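Drunby Table Cover, blue

Article 318

The Drunby is a plain blue cover for kitchen tables, serving tables and craft tables. One long side has a scalloped edge, the other sides are straight. Many customers buy two and put their tables one behind the other, so that the whole room has the same color.

Care

Wipe the cover with a soft damp cloth. For sticky spots from fruit or jam, let a wet tissue lie on the spot for 5 minutes and then lift it away. Please do not rub hard. Red fruit juice should be removed the same day. Machine wash is possible at 30 degrees, without softener. Do not put the cover in the dryer. Hang it over a rail with the scalloped side down, and the waves will keep their form.

Small pale marks can come on the surface with use, mostly from plates and tools which are pulled over it. They do not go away in the wash, and we don't accept them as a reason for return.

Before you order

Measure the top of your table and add the hanging part on each side. Our Goreck model has the same blue but no scalloped edge, and it is a little thicker. If you want to combine the two, please order them together, as the color can be slightly different between deliveries.

The cover comes folded. The fold lines become softer after 3 days on the table, or faster if you iron it on the back side with low heat.

Delivery

We send from our store in Destudcombe on Mondays and Thursdays. The size for round tables is sold out and will come again in September. Unused covers can be returned in 30 days, in the original bag.

Questions about sizes are answered by Tyyne Laaksonen at Tikkanen Home Textiles. Please write the length and width of your table in the message, and also if the corners are square or rounded.

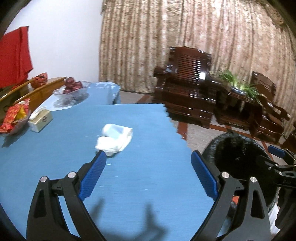
For rounded corners we recommend to choose one size smaller, otherwise the cloth hangs too low at the corners and chairs can catch it.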